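Ralldale College
Household Goods and Storage, Unit 3
Handout 2: Sorting small items into open bins

Read this before the practical. Bring it with you, as the tables you fill in refer to the headings used here.

What the unit means by a small item

A small item is anything that can be picked up with one hand and has no packaging of its own. Combs, brushes, sponges, pegs, bottle openers and tape measures all count. Boxed goods and anything sold on a card are dealt with in Handout 3.

Small items cause more trouble in a stockroom than large ones. They roll, they slide under each other and they get put back in the wrong place. In the Watkins stockroom exercise you will work from a list of 516 lines, and most of the errors students find are in the small items.

Open bins

An open bin has no lid and can be reached from above. The sides may be straight or sloping. Sloping sides make the opening wider than the floor, so there is more room for the hand at the top, but the usable floor is smaller than it looks from above. Measure the floor when you work out capacity. Students who measure across the rim get a figure that is too high.

Bins placed one behind the other should be treated as separate locations, each with its own number. Items and scraps of packing left on the rims between bins belong to neither and should be cleared before a check begins.

Long items with a round section

Hairbrushes, rolling pins and bottle brushes come under this heading. A round hairbrush has two parts that behave differently. The head is a cylinder with bristles all the way round, and the bristles grip whatever they touch. The handle is narrower and usually smooth. Laid on a flat floor the brush rests on the bristles at one end, and the handle may sit clear of the floor or touch it only at the tip.

Pick a round brush up by the handle. If it is taken by the head the bristles bend, and with cheaper brushes they stay bent. When the brush is lying near a wall of the bin there may be little space for fingers on that side, so come down from above. 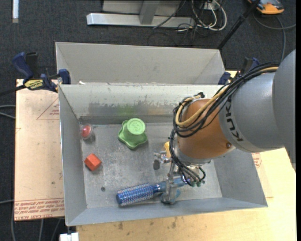

Where several brushes share a bin, lay them all the same way with the heads at one end. Bristles catch on each other if heads and handles are mixed, and lifting one brush then brings up a second. The Grokell storage sheet gives a spacing for this, which you can use if you have no other guide.

Colour should be written down as the main colour of the handle first, then the head. Do not write "mixed" unless there are more than two colours on the same part. A see-through handle is recorded as translucent with its colour, for example "translucent green".

For the practical

Each pair will have one section of the Cirkance list, 79 lines in all. Write the bin number, the item, the main colour and which way the item is lying before you move it. Leave the condition column blank until the item is in your hand.

Hand in the completed sheet by 4 pm in the tray outside the workshop. Sheets without bin numbers will be returned.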